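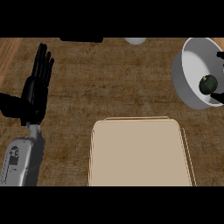
Oct 9, 2024

OK so the second batch of oil-wax samples is finally off the rack and I have Opinions. Writing this while it's fresh, Gun-woo, so please read it before you order another can of anything!

Quick recap for So-yul, who missed last week: we're picking a finish for the Donwood reading tables. They want something their own people can touch up without sending a tabletop back to us, and they want it to stand up to coffee cups and elbows. Lacquer is out (they had lacquer before, it chipped along the edges and they hated it). That leaves the Utberg hardwax, the Plunix oil, and the old shop mix Yoon-hee swears by, with the beeswax in it.

All boards were sanded the same way, finishing at 180, except the two I took to 220 because I wasn't paying attention. Those two are marked with a pencil X on the back. Don't throw them out, they ended up being useful. The Plunix barely went into the 220 boards at all, it just sat there looking greasy and I had to wipe it three times. On the 180 boards it soaked in fine. So if we go with Plunix we stop at 180, and somebody needs to hide the 220 discs from me.

Ring test: I left a wet mug on each board for 20 minutes, then overnight. The short one did nothing to Utberg or Plunix. The shop mix showed a pale ring that I could still find the next morning if I tilted the board toward the window. Overnight was rougher on everybody. Utberg had a faint edge that buffed out with a dry cloth, Plunix had a proper ring, and the shop mix, well, Yoon-hee, I'm sorry. It does smell wonderful.

Scratch test was me dragging a key across at what I would call annoyed-teenager pressure. Every one of them marked. What I care about is the repair, and there the shop mix was easily the nicest (rub in a dab, wait, rub off, gone). Utberg needed a light pass with the gray pad first and then you could see a slightly shinier patch where I'd been. Gyu-bin says that evens out after a couple of weeks and he's probably right, he did the Nasution counters with it in January and I couldn't find his patches when I went by.

Color: the Utberg goes more yellow than the can lid suggests. Not a lot, but put it next to bare wood and you'll see it. Soo-ah thinks Donwood won't mind, their shelves are already on the warm side. I'd still like to bring them a real board before we commit, and I'd like it to be a big one, those little offcuts tell you nothing once they're on a desk under office lights.

Money, before I forget. Gyu-bin's quote for Utberg to cover the whole job is 1,645, which includes pads but not the applicators. He's checking whether the bigger cans bring it down.

Still to do:
Redo the overnight ring with two coats of Plunix, I only gave it one and that's a bit unfair.
Try hand sanitizer. Donwood keeps a pump bottle on every table, ugh.
Ask Yoon-hee how old that jar of shop mix was. It had a skin on it.
Rags outside on the line, flat, NOT in the bin. I found one balled up under the bench on Monday and I'm not naming names, Gun-woo.

Leaning Utberg, two coats, 180.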